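**June, outreach cold chain notes, evening**

OK, back from the Plarnport trial run and writing this while I still remember which box was which. Short version for anybody skimming: the cold boxes held, the paperwork didn't, and we need more ice packs than I put on the list. Long version follows, sorry!

The plan was one fixed post at the Plarnport ferry terminal and one mobile team working up the hill road, both giving the two-dose oral cholera vaccine from the same morning delivery. We packed 300 doses for the day. I wanted to know whether a team on foot could keep a carrier between 2 and 8 °C until late afternoon with people opening the lid every couple of minutes, and the answer is yes, as long as somebody is strict about the lid. The logger in the Tranirska carrier started at 4.1, crept up through the morning, and topped out at 7.2 just before three. That's closer to the line than I like. The older Skukel box (the ugly one with the repaired hinge) peaked at 6.4, so it won again. It is also miserably heavy and the strap cut into my shoulder, so I'm not declaring a champion yet.

One thing I did wrong. I conditioned the ice packs on the bench here the night before, put them back in the freezer when the van got delayed, and then pulled them out again in a hurry. Two were still frozen solid when they went in. The freeze indicator stayed clear, thank goodness, but I only looked at it once we'd arrived. Next time: packs out, shake each one, listen for water, and only then load. I've written this in marker on the freezer door, so if you were wondering who did that, it was me.
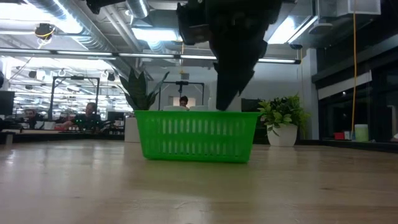

Now the tally sheets. We used the new layout with age bands across the top and first/second dose down the side, and everyone hated it by ten in the morning. The boxes are too small for a crossed-out mark, so a correction turns into a blob. When I added up the terminal sheets tonight I got 33 more marks than empty vials, then recounted and got 27. Neither can be right! My guess is that some people got marked at the registration table and again at the dosing table, because both tables had the same form. Easy fix, I hope: registration gets a list of names only, and dosing is the only place where anybody makes a mark. I'd also like the old wide columns back, even if it means two pages.

Vials: all the empties came back in the return bag, along with one that had been dropped and cracked. The cracked one is logged as wastage. Unused doses went straight into the fridge at the Nikolovski store and I wrote the time on the bag. Those should go out first next time, so please don't bury them behind the new stock. (I know the shelf is awkward. I've moved the spare thermometers down one to make room.)

Crowd flow was better than I expected. The ferry lets everyone off at once, so you get a wall of people and then nothing, and the wall is where the mistakes happen. After the second boat we put a rope between the tables and that helped a lot. What slowed us down was the taste. People make a face, kids especially, and then they want water, and our water was back in the van. I'd put a jug of safe water and a stack of cups right at the exit of the line, and a bucket for the used cups.

Also on water: we ran out of the chlorine tablet leaflets. I'd assumed they'd be ignored and they were the most popular thing on the table, especially the side with the drawings. The text-heavy side mostly got folded over. If the print budget allows it, let's do drawings on both sides and cut the paragraph on storage to a single line. The full round is meant to reach 2,000 people, and I'd like a leaflet for every household plus a decent pile left over.

Still to do before the next run:

- order extra ice packs for the Tranirska carrier and try it with a full set
- rerun the lid test indoors, opening every two minutes, logger on the whole time
- redo the tally sheet and get it tested by somebody who has never seen it
- find a wider strap for the Skukel box
- water jug, cups, bucket
- download the terminal logger (I left it in the pocket of the blue jacket, will bring it in)

Graphs go in the shared folder once I've got that last logger off.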